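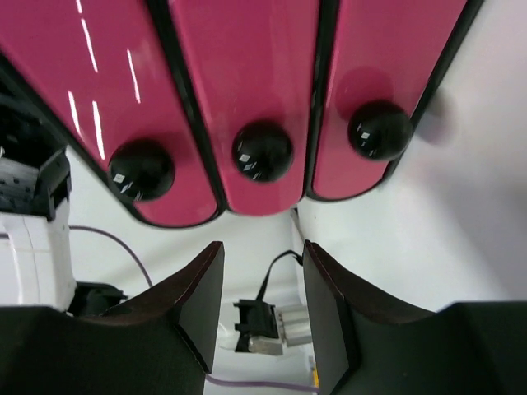 Storage & Organizing > Desks and Small Spaces > Drawers

Little desktop drawer unit – how do I keep screwdrivers from rolling around and the drawers from sticking?

Asked by Kirsten Doucette, 28 Jan 2018
638 views · 4 people are following this question

Hi all! I finally gave in and bought one of those small desktop drawer cabinets, the shiny black kind with rounded sides and really loud pink drawers with round black knobs. It's an Ekum, from the clearance shelf at Rallport, and I love it more than a grown woman should love a drawer. It sits on my white worktable and holds all the stuff that used to live in a cookie tin (fuses, picture hooks, the short screwdrivers, tape).

I've got two problems. First, the stubby screwdrivers. They're short and fat and the drawer floor is completely smooth, so every time I pull the drawer they roll to the front, and when I push it shut they go clunk against the back. I tried folding a dish towel in there but then the drawer was all towel and no room.

Second, the bottom drawer has started to catch when I open it. If I pull hard, the whole cabinet slides along the table with it, because it weighs next to nothing when it's half full. So I end up holding the cabinet with one hand and pulling with the other, and then I don't have a hand for whatever I was putting away.

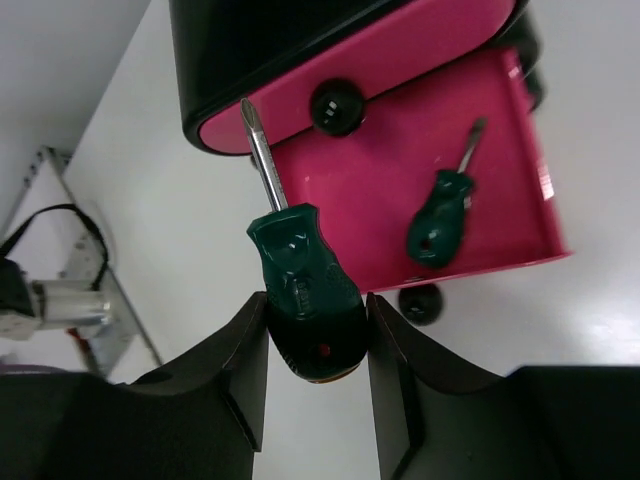
Two stubby screwdrivers, green handles, and the lower drawer open.

I don't want to screw the thing to the table – I move it over to the kitchen counter sometimes – and I'd rather not spend more on it than I paid in the first place. Any ideas? Also open to being told to put the screwdrivers somewhere else, but I'd like to at least try.

3 comments · Share

Thitima Sombatkul
Answer · 166 people found this helpful

Oh, I've had a cabinet like this for years and the rolling drove me up the wall too! You want shelf liner, the rubbery kind with the little holes that goes under rugs and plates. Cut a piece a hair smaller than the drawer floor so it doesn't curl up at the sides, and just drop it in. No glue. Mine came off a roll of Thaler I had left over from doing the kitchen cupboards, but the dollar store kind is fine.

Then lay the screwdrivers crosswise, side to side, if they'll fit. If they're slightly too long, lay them on a slant with the handles pointing opposite ways, so the fat end of one sits next to the skinny end of the other. They take up less room like that and kind of wedge each other in place. I keep picture hooks in an old mint tin in the same drawer and it all stays where I put it unless I really yank.

For the sliding, use the same liner underneath the cabinet. Cut a piece the size of the bottom, set the cabinet on it, done. When you want it in the kitchen you pick up the liner too (or cut a second piece and leave it there, which I did eventually because I kept forgetting).
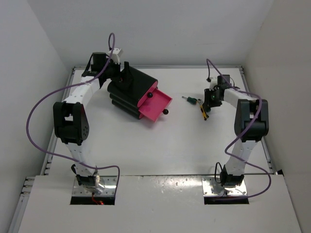

The other thing is weight. Put your heavy stuff in the bottom drawer and the tape and fuses and other light bits up top. I had mine backwards for ages, and with a loaded top drawer pulled out the whole cabinet wanted to tip toward me. Moving things down fixed that, and it stopped scooting so much too.

As for the catching, take the drawer all the way out if yours lets you and look along the bottom edges. Mine had a crumb of dried glue stuck in there. Wipe everything down, let it dry, then rub a plain white candle along the edges where they slide. Just a little! I did mine last February and haven't needed to do it again.

7 comments · Share

Ilari Kiiskinen
Answer · 21 people found this helpful

Agree on the candle. Don't use cooking oil, it goes sticky and you'll be back here in a month. Also check that you aren't pulling the knob off to one side. On a light drawer that's enough to make it go in crooked and jam. Pull straight, push straight.

1 comment · Share

Tapio Suominen
Answer · 2 people found this helpful

I would just get a magnetic strip for the screwdrivers. Ondberg has them. Then you can use the drawer for something else.

2 comments · Share

Orvokki Saarela commented: A strip needs a wall to go on and she says she moves the cabinet around. Liner is better.

Kirsten Doucette commented: Liner is in! So much quieter already. Haven't found a candle that isn't vanilla, does that matter??

Tagged: small drawers, hand tools, desk storage, sticking drawer

We use cookies to remember your settings and show you questions you might like. By continuing to browse you accept our cookie policy. OK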